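Desks and Lunches, Second Floor
Posted by Antigoni Vrettos, 2018-04-20
Gallery: Around the Office

Back | Albums | Guestbook

When we moved up from the old place on Dedholm Street last December, I promised the folks who stayed behind that I would put up a gallery so they could see how we live now, and then of course I let it slide all winter. Makis Xenos has been very patient with me and has asked only every other week. So this is the start of it, Makis, and I hope you have your coffee ready, as I do tend to go on!

I decided to begin with the desks, the plain white ones we bought secondhand through Christodoulou. They came up in the freight elevator over two evenings, and Nektarios Moschos put most of them together with a hex key he still carries on his key ring. They are nothing fancy, but they wipe clean, and after those brown things with the sticking drawers I am very fond of them. The gray partitions came with the space. I had wanted to get rid of them, but I was outvoted, and by now I have gotten used to having one at my back (it does keep the draft off).

The thing I have enjoyed most, and I know this is a funny thing to put in a gallery, is what people set down on a desk once they feel at home there. Lunch, mostly. There is no proper kitchen on our floor, just the sink and the little fridge in room 132, and that fridge is full by nine in the morning. So the insulated bags have come out in force. My mother packed mine in newspaper when I was a girl and it kept the pie warm until noon, but I will admit the padded ones do a nicer job, and they come in such cheerful colors now.

Consuelo Ledesma swears by a thermos and says a good one will see you through a whole afternoon if you fill it with boiling water first, let it stand while you get dressed, and tip it out before the soup goes in. I have started doing the same with my tea. The bottles do like to roll, though, so if you lay yours down, please put it behind something.

We are still working on the cords. Every desk seems to have a power cord going over the front and another one coming down the wall, and Apostolos Mitsotakis-Vlachou has ordered a box of 100 clips to tidy them up. They were on the way from Plelline when I last asked.

Desk by the wall. Green and gray striped lunch bag with its black strap standing up, the black and silver thermos lying in front of it, a small water bottle by the white box, and the office chair over by the partition.
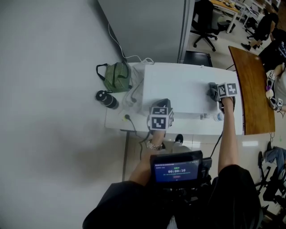

As for the clips, I am hoping to get them on before the summer people arrive, starting with the desks nearest the door where everybody walks through with their hands full. If you have a color preference, tell Apostolos soon. He can get them in white or black, and he is leaning toward white.

Album last updated by Antigoni. Comments are open.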